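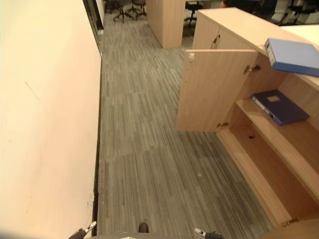 廊下沿いに置かれた木目のキャビネットと青いボックスファイル=ハストモントのミルンソープ事業所

2018年4月16日(月) 編集部

建築設備の設計と保守を手がけるハストモントは、ミルンソープ事業所で保管している紙の業務書類について、廊下沿いのキャビネットを中心とした保管場所の見直しに着手した。対象はボックスファイル1,316冊。このうち600冊を外部の書庫に移し、残りは所内に置くものと廃棄するものに分ける。作業は部署ごとに進め、9月の完了を見込む。

同事業所の書類は、これまで各部署の机の脇や会議室の壁際、廊下のキャビネットなどに分かれて置かれていた。部署の統合や席替えのたびに書類も一緒に動いたため、どの棚にどの年度のものがあるかを担当者以外が把握しにくくなっていたという。総務部門が昨年、保守契約に関する問い合わせへの対応時間を調べたところ、回答を書く時間より該当する書類を探す時間のほうが長い案件が目立ち、見直しの検討が始まった。

今回の見直しでは、所内に残す書類を「日常的に開くもの」と「年に数回しか開かないもの」に分ける。前者は執務室の中に置き、後者は廊下のキャビネットに集める。廊下を選んだのは、どの部署からも同じように歩いて行けるためで、特定の部署の島に置くと、ほかの部署の社員が取りに行きにくいという声が以前からあった。

廊下のキャビネットは扉付きで、事業所の開設時に入れたものを使い続ける。新しい什器の購入も検討されたが、手持ちの棚で収まる見通しが立ったため見送った。傷みのある扉は、書類を入れる前に丁番のねじを締め直し、棚板を受ける金具の緩みも点検する。棚板の高さは、ファイルを立てて入れた時に上に指が入る程度の余裕を持たせる。

作業の手順は次のように決められた。まず棚の中身をすべて出し、天板の上で背と表紙のラベルを確かめる。年度と契約名が読み取れるものは、台帳に記入したうえで行き先を決める。読み取れないものは中の書類を開いて確認する。行き先が決まるまでは棚に戻さず、空いた段は拭き掃除をしてから次の書類を入れる。一度に扱うのは扉一組分までとし、複数のキャビネットを同時に開けない。扉を開けると廊下の幅が狭くなるため、通行の多い始業前後と昼休みは作業を避ける。

台帳には表計算ソフトをやめて、文書管理ソフト「ジェキシネ」を使う。ファイルごとに番号を振り、キャビネットの番号、段、左からの順番を登録する。持ち出す時は番号と名前を入力し、返却時に消す。従来は棚の内側に貼った用紙に手書きで記録していたが、用紙が一杯になると新しい紙に替えられ、古い紙が残っていないことも多かった。手書きの記録のうち残っているものは、ファイルの所在を確かめる手がかりとして今回の作業が終わるまで保管する。

外部に移す600冊は、書類保管会社グデタの書庫で預かる。契約が終わった物件の図面や点検記録が大半を占め、社内の規程で20年の保存が定められているものを含む。必要になった場合は番号を指定して取り寄せる。急ぐ場合に備え、点検記録の最初と最後の数枚については、移す前に画像として読み取っておく。全ページの電子化は費用の面から今回は行わない。

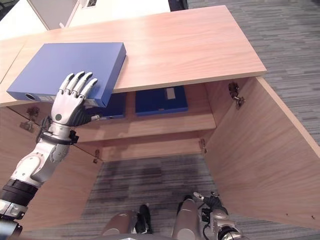
ファイルの置き方についても取り決めが設けられた。棚の中では立てて置くことを原則とし、背の指穴とラベルが手前から見える向きにそろえる。横に寝かせて重ねると、下のものを抜く時に上のものをいったん別の場所に移す必要があり、そのまま戻されない例が多かったためだ。天板の上は仮置きの場所とし、終業時には何も残さない。

ファイルの色は、濃い青と明るい青の二通りが混在している。購入時期による違いで、内容の区別を示すものではない。色で年度を分ける案も出たが、買い替えが必要になるうえ、色の意味を覚えていない人にはかえって分かりにくいとして採用しなかった。代わりにラベルの書式をそろえる。上段に契約名、中段に年度、下段に台帳の番号を記し、文字は印字とする。古いラベルははがさず、上から重ねて貼ることもしない。新しいラベルは空いている位置に貼り、古い名称でも探せるようにする。

先行して作業を終えた保守部では、背のラベルが空白か判読できないファイルが47冊見つかった。中を確認した結果、多くは過去の点検記録の控えで、原本が別の棚にあることが分かった。控えだけのものは廃棄に回し、原本と内容が異なるものは原本と同じファイルに綴じ直した。厚みが増して金具が閉まらなくなったものは、年度の途中で二冊に分けている。

廃棄する書類は、契約先の名称や設備の配置が記されたものが多く、通常の古紙とは別に扱う。金具を外した紙だけを施錠できる回収箱に入れ、溶解処理に出す。空になったボックスファイルのうち、角のつぶれがなく金具がかみ合うものは再利用する。再利用分がそろうまで、各部署での新規購入は控えるよう通知が出された。

保守部の社員からは「探す時に開ける扉の数が減った」という意見がある一方、「手元にあった書類が廊下に移り、取りに行く回数が増えた」との指摘も寄せられた。総務部門はこれを受け、進行中の契約に関する書類については、完了の翌年度までは執務室に置けるように基準を改めた。設計部の作業からこの基準を適用する。

設計部の書類は、保守部に比べて大判の図面を折って綴じたものが多く、同じ冊数でも重くなる。棚板のたわみを避けるため、図面の入ったファイルは下の段に置き、一段に詰め切らずに端を空けておく。折り目の傷んだ図面は、補修してから綴じるか、筒に入れて別に保管するかを一枚ずつ判断する。補修の材料は総務部門がまとめて用意する。

設計部に続いて、購買、経理の順に進める。経理の書類は法令で保存期間が定められたものがあり、廃棄の判断は部署内で二人が確認したうえで行う。決算の作業と重なる週は割り当てから外した。各部署の作業日は廊下の掲示と社内の予定表で知らせ、当日に書類が必要な社員は前日までに取り出しておくことになっている。

完了後は、キャビネットごとに担当の部署を決め、半年に一度、台帳と棚の中身を照合する。照合で所在が分からないファイルが出た場合は、最後に持ち出した社員に確認し、それでも見つからない場合は欠番として台帳に残す。番号は使い回さない。異動や退職の際には、本人が持ち出しているファイルがないかを引き継ぎの項目に加える。

空いた棚の使い道は決まっていない。書類が減ると、備品や私物が置かれて元の状態に戻るおそれがあるため、総務部門は当面、空いた段を空いたままにしておく方針だ。見本帳や測定器の説明書を置きたいという要望が出ており、書類の移動が終わった後に改めて検討する。

同社のほかの事業所でも紙の書類の置き場が課題となっているが、棚の形や部署の構成が異なるため、ミルンソープと同じ手順をそのまま当てはめることはしない。ラベルの書式と台帳の番号の付け方は全社で共通とし、置き場所と作業の順序は各事業所が決める。ミルンソープでの作業記録は、かかった時間と廃棄した冊数を部署ごとにまとめ、社内で閲覧できるようにする。

外部の書庫への搬出は、設計部の仕分けが済んだ後に一回目を行う。箱詰めは台帳の番号順とし、箱の外側には番号の範囲だけを記す。契約名は書かない。搬出の当日は廊下に箱を並べず、会議室に集めてから運び出す。

関連記事
・ハストモント、点検報告書の書式を統一へ
・グデタ、書類保管の受付時間を延長
・ミルンソープ事業所、会議室の予約方法を変更
・「ジェキシネ」に棚番号の検索機能
・使用済みファイルの再利用、購買部門が基準をまとめる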